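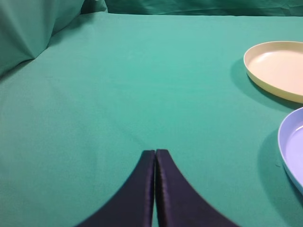 Photo Gallery: Robot Arm Club, Table Setting Project

Welcome to the gallery of our club. We are a small group of students who meet after classes in the electronics room, and this year our project is to teach one robot arm to set a table. I am Janaína Portela and I keep this page. English is my second language, so please write to me if you find a mistake.

The project started in July with a drawing by Everaldo Pacheco. In his drawing there was a complete table with plates, cups, spoons and a vase with flowers. Our teacher, Mr. Shahzad Sandhu, looked at it for a long time and then he asked us to begin with two plates. We were a little disappointed, but he was right. A plate is low and wide, and to take it by the rim the fingers must arrive at a good height and a good angle.

The arm has a name, Deno. Wellington Miranda chose it and we voted. The program that records our practice runs is called Harkuta, and it was written by the students who were in the club before us. We have changed many parts of it, but we keep the name with respect.

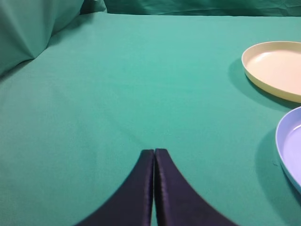
Deno with nearly closed fingers, and the cream and lavender plates on the right.

We record every practice run from the wrist camera. One student drives the arm with the hand controller, one student watches the computer, and the others wait for their turn and give advice, sometimes too much advice. Until now we have saved 125 runs. Our goal for the school exhibition is 2,000, and Anderson Andrade has made a calendar on the wall so that we can see how far we are. It is quite far.

The green cloth was sewn by Anderson's grandmother from two pieces, and we are very thankful to her. Before the cloth we used the bare table of the room, and the lamp on the ceiling made a strong reflection that disturbed the program. With the cloth the plates are much easier for it to find.

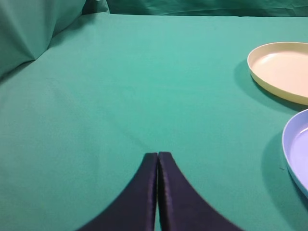 Driving the arm is more difficult than it looks. When you see only through the wrist camera, left and right are easy, but the distance to the table is hard to judge. Everaldo is our best driver. He moves slowly and he does not speak while he works. I speak all the time, and my runs are the ones we must repeat the most.

In the next weeks we want to practice with the plates in new positions, and after that we will try the first cup. Wellington is already designing softer finger tips for it.

New members are welcome, also if you have never written a program. The club has place for 24 students, and there are still free places. Please speak with Mr. Sandhu or leave your name on the list at the door of the electronics room.

Page updated 23 October 2020 by Janaína Portela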